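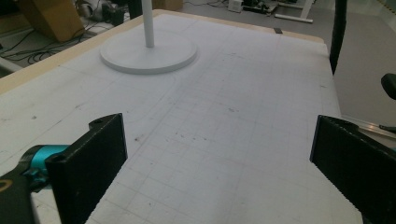
Wiltesby Community Workshops will open its pattern cutting and clothing repair room to the public in April, after the Erndale hall trustees agreed to a two-year lease on the ground floor. Classes will be taught at large work tables. One of them has a white top edged with a strip of pale wood along its left side, and a faint grid of thin grey lines across the middle and lower part of the sheet. Students will learn to square up paper and cloth against a grid before they draft a first pattern. The tops will be kept in their present state for the first term, marks and all, and replaced later if the budget allows.

The program covers hand sewing, machine sewing, trouser and skirt alterations, zip replacement and basic drafting. It is meant for adults with little or no experience. People who already sew can book table time by the half day without joining a class.

"We had 177 people on the waiting list when we closed it," said Ifigeneia Manolakis, who coordinates the program. "Most of them wanted to know how to take up a hem or fix a pocket. A fair number had a coat they liked and couldn't find anyone to reline it. That gave us the timetable, more or less."

The Erndale room takes over from the Aubert Street site, which was too small for cutting out full-length garments. Students there often worked on the floor. Equipment from Aubert Street, including the industrial iron and the dress stands, will be moved across before the first class. The old site will stay open for mending drop-off only.

Each beginner course runs over three evenings and costs the same as it did at Aubert Street. Concession places are available in every course and do not need to be applied for separately – tick the box on the booking form. Cloth for practice pieces is supplied. Students who want to work on their own garments should wash them first and bring matching thread.

The fit-out includes new lighting over the cutting area, extra power points along the street wall and a ramp at the side entrance. The ramp is expected to be finished before opening. Until then, the hall's main entrance has level access from the car park, and the accessible toilet is on the same floor.

Members' donations to the fit-out reached $1,580 by the close of the spring appeal. The money will go toward shears, rulers and storage for students' work between classes. Donations of cotton, wool and linen in lengths of a metre or more are still welcome. The workshop can't take foam, curtain lining or used elastic.

The drafting course will use the Kuvholm block, a plain bodice and sleeve pattern that the workshop's tutors have taught from for several years. Printed copies in the full range of sizes will be held in the room for tracing. They are not for sale and can't be taken home.

Bookings open to people on the waiting list first, then to the general public. Forms are available at the Wiltesby front desk and at Aubert Street during drop-off hours. The office closes at noon on 24th December and reopens in the new year, and messages left over the break will be answered in the order they came in.

Media contact: Ifigeneia Manolakis, Wiltesby Community Workshops. Interviews and visits to the Erndale room can be arranged through the front desk.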